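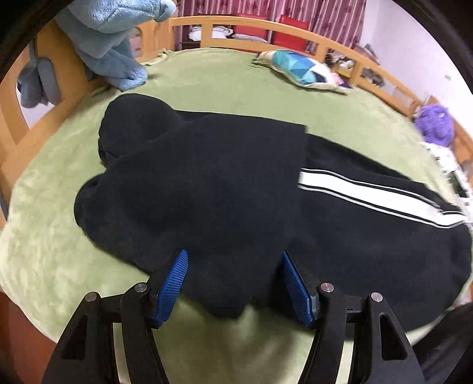 Subject: Re: [sononden-house] Laying clothes out flat before they go in the bag

Algirdas Uibo wrote:
> I read the packing thread from February and I have a question that may
> sound dumb. Why does everybody on this list lay the outfit out on the
> bed first? I take things off the shelf, fold them, and put them in the
> bag. It takes me four minutes. Then I get to Gremano and I have three
> tops and no pants. Is the bed step really what fixes that, or is it
> just a thing people do?
>
> Also, how do you fold a hoodie so the hood doesn't turn into a lump?
>
> Algirdas

Algirdas,

You have answered your own first question, and I admire you for doing it in public. Three tops and no pants is what the bed is for.

I lay out each outfit the way it would be worn. Top at one end, pants coming out from under the hem, everything flat. You get a sort of deflated person. If he has no legs, you go back to the closet. I have packed for Gremano this way for years and the only thing I have ever arrived without was a toothbrush, which never gets laid out on the bed with the rest and has only itself to blame.

A word on color. Most of what I travel in is black, and for a long time I had a navy bedspread. Twice I left a pair of pants lying on it and drove off. The spread is now a pale green plush thing that my sister calls hospital mint, and a black hooded top on it can be seen from the hallway. Pants with a white stripe down the leg are better still. If you own a dark bedspread, put a light towel or sheet down first.

Plush does have one drawback. It grips. If you try to smooth a sleeve by dragging your hand along it, the blanket comes too and you end up ironing a hill. Lift the cloth at the edges and set it down again.

Now the hood. Here is what I do, and I know Vasiliauskas does it differently and will be writing in shortly.

Lay the top face down with the hood spread out above the collar. Press it flat with your palm, from the neck seam outward. If there's a drawstring, tuck the ends inside. Fold one side of the body in toward the middle and lay the sleeve straight down along it. Same on the other side. You should have a long strip with a hood on top. Bring the hood down over the back, then fold the hem up to meet it, and fold once more if your bag is small. The hood ends up in the middle where the rest of the fabric evens it out. The lump you're getting comes from folding the body first and then stuffing the hood in at the end like an apology.

The other school rolls everything from the hem up and pulls the hood over the roll to hold it shut. It works. It also gives you a thing the shape of a ham, and two hams will not lie side by side in an Ukow weekender. I've tried it with some force.

For the pants, one leg on top of the other with the side seams matched, then in thirds. If there's a stripe, you can use it as your line. When the stripe wanders, so has your fold.

I don't stack until every outfit for the trip has been laid out and looked at. Then the pants go in first, tops over them, socks down the sides. The last person on this list to argue for socks on top got 82 replies, and I'd ask that we leave that one in the archive. It starts at message 2298 if you have an evening free.

The whole business takes me twelve minutes to your four. You can set the other eight against the time it took you to buy pants in Gremano, where as I recall the selection was brown.

One more thing, if the cat is in the room, shut her out before you start. Black fleece on a warm bed is an invitation, and she'll be on the hood before you have the second leg straight.

Is anyone else still using the wire hangers from the Sononden hall closet? I have nine and would like to give them back.

R.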